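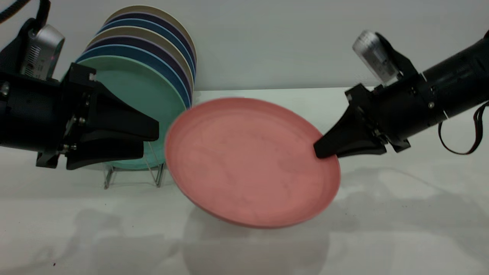
Pratos rasos Gramdale: cor salmão e verde-menta, com escorredor.

Linha Gramdale – Pratos rasos para copa e refeitório
Referência: 2187
Fabricante: Flotach

Descrição
Os pratos da linha Gramdale destinam-se ao serviço diário de copas, cantinas e refeitórios institucionais. De formato redondo e pouca profundidade, apresentam borda elevada e centro largo e plano. O acabamento é fosco, levemente salpicado, e na cor salmão o contorno exibe um tom coral mais escuro.

Acondicionamento e secagem
Após a lavagem, recomenda-se dispor os pratos na vertical, no escorredor, mantendo espaço entre as peças. O escorredor é fornecido separadamente, sob a referência 1671.

Conservação
Utilizar esponja macia e detergente neutro. Com o uso prolongado, a superfície fosca pode apresentar leves marcas de atrito, que não comprometem a utilização do prato.

Fornecimento
Pedido mínimo de 100 unidades, podendo as cores ser combinadas na mesma encomenda. Para quantidades superiores a 2.000 unidades, o prazo de entrega é definido em proposta própria.

Contato comercial: Ruoxi Ding, Departamento de Equipamentos de Copa. Pedidos recebidos até terça-feira são processados na mesma semana.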